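Skelcombe Community Help
Home Topics Robots and Automation Buying Sign in

Budget for a wrist camera and gripper, first arm

Last updated: April

benchtop_skelcombe
We are putting together a budget for our first arm. It will be used indoors at floor level, mostly for practice runs. I have three quotes for the arm, but the gripper and wrist camera are separate lines on all of them. Plondo wants $1,466 for the gripper and camera bracket together. Irnport would rather lease us the whole setup for 36 months. Is the Plondo price reasonable, and what else should I be putting money aside for?

irn_and_out
Lease it. You can always buy one later.

haslamroad
I would not lease unless the contract says who pays for worn parts. Ours from Irnport left out fingers and cables, and we only noticed when the first invoice came. Ask for that in writing before you sign.

The Plondo price is close to what we paid. Check whether it includes the mounting screws and the camera cable. Ours included the screws - the cable was extra.

Set aside money for these:

- spare fingers, at least one full set
- a second camera cable
- a spare bracket
- a day of someone's time to set it up

Then think about where it will work. We are on a gray striped carpet next to a light wood floor, and I would plan for both surfaces if you have both. Try the camera at its real mounting height before you pay for one. Anything close to it fills a lot of the view, and a wider lens costs more if you order it later.

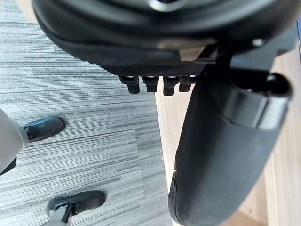
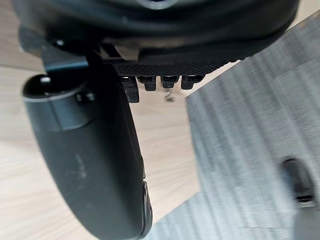 On delivery, Haslam was quicker than Plondo for small parts but charged more for shipping. We now put in one order every 6 months and keep the spares in a drawer. If your budget has to be fixed this year, buy the gripper and the spares first and leave the second camera for next year. You can run with one camera while you learn the arm. Also ask Plondo if they will hold the quote until your budget is approved. They did for us.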